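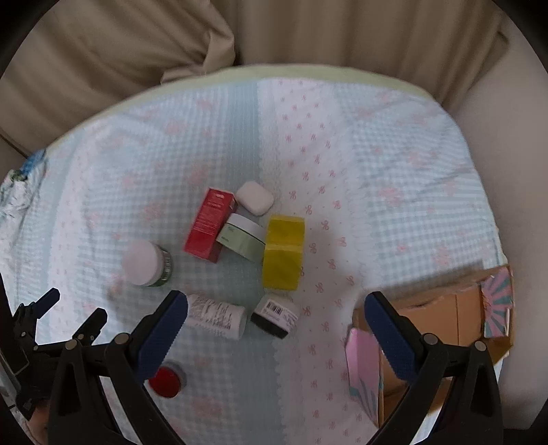
为什么床品面料的缩水率要在水洗三次之后再测,一次不够吗?

首次水洗主要释放织造和后整理时留下的张力,尺寸在第二、第三次之后才趋于稳定,所以验收以第三次的读数为准。

第一部分讲取样。Trivholm 项目共收样 109 件,其中华夫格组织 22 件,其余为平纹和斜纹。取样位置距布边不少于十厘米,经纬向各画三组标记。样品先在恒温恒湿间平衡一夜,早上八点开始量尺寸。这一页讲快一点,细节在讲义附录里。

第二部分讲组织结构。华夫格的浮长线长,凹凸明显,下水后经纱和纬纱同时回缩,横向变化通常大于平纹。Gomham 送来的一批,纬向读数比经向高出近一倍,原因是定形时拉幅过大。Katton 的同类产品降低了超喂差异,结果平稳得多。此处停一下,问听众有没有做过拉幅机参数记录。

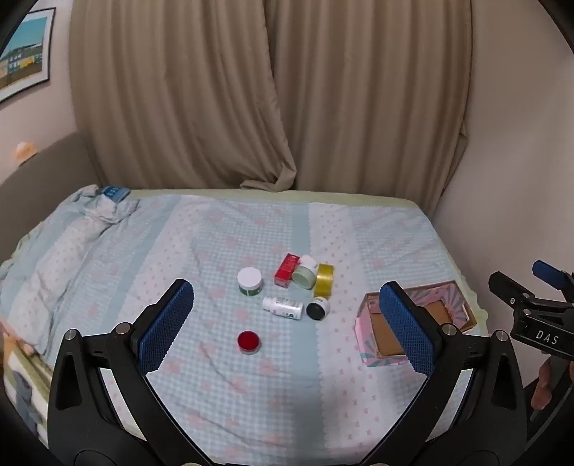 色牢度与缩水率分开评定,试样不共用。耐水洗、耐摩擦、耐汗渍三项各自裁样,贴衬织物用多纤维布。浅色格子布容易被误判为低风险,像这种淡蓝格子配粉色小图案的床单,底色浅,图案若为印花,沾色要单独看图案周围的浅色区域。床上放带盖小罐之类的小容器也很常见,膏体和油脂沾上之后的去污试验不在本标准内,客户有要求时另立项目。

第三部分讲数据。Kandasamy 实验室的比对共得有效读数 1029 个,剔除规则见讲义第四页。重复性合格的样品为 91 件,不合格的多数出在标记线画得过粗。建议改用缝线标记,线色与底布对比要强,缝线不得抽紧。

烘干方式必须写进报告。悬挂晾干与翻滚烘干的结果不可直接比较,同一份报告里混用两种方式的,一律退回重做。

提问环节留十分钟。若有人问到填充类被子,说明绗缝层会限制面料回缩,需按成品测试,下一讲再展开。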